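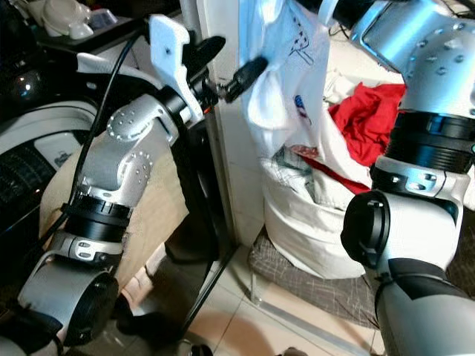 Two-arm station with laundry bag, Ernstead site, March.

Working group on safe practice for household robots
Minutes, March meeting, Ernstead
Start 2:10 p.m.

1. Minutes of the last meeting
Approved with one correction. The speed limit near people was recorded without its unit. It should read 300 millimeters per second.

2. Items on the floor
The Marchetti members reported that the draft rule covers tables and counters only. Bags and clothes on the floor are common in laundry tasks. Agreed to add a floor section. Draft wording: "Loose cloth within reach of either arm is part of the task area and is checked before each run."
Posis asked whether a cloth lying under a bag counts as loose. Agreed that it does.

3. Cables
Long discussion. Kolia wants every external cable clipped at each joint. Posis thinks this is too strict for arms that turn a long way, and prefers a slack limit. No agreement on a figure — 400 millimeters was proposed and not adopted. Kolia will send a revised text.

4. Two arms, one bag
Agreed that the minimum gap between grippers will be set by task and written on the run sheet. The operator keeps one hand on the stop button whenever both arms are moving.

5. Run logs
Of 700 runs reviewed, 97 had no entry for the floor check. The form will be changed so that a run cannot be closed with that box blank.

6. Other business
The Ernstead door sign is still the old version. Marchetti to replace it.

Closed 3:45 p.m. Next meeting in April, hosted by Posis.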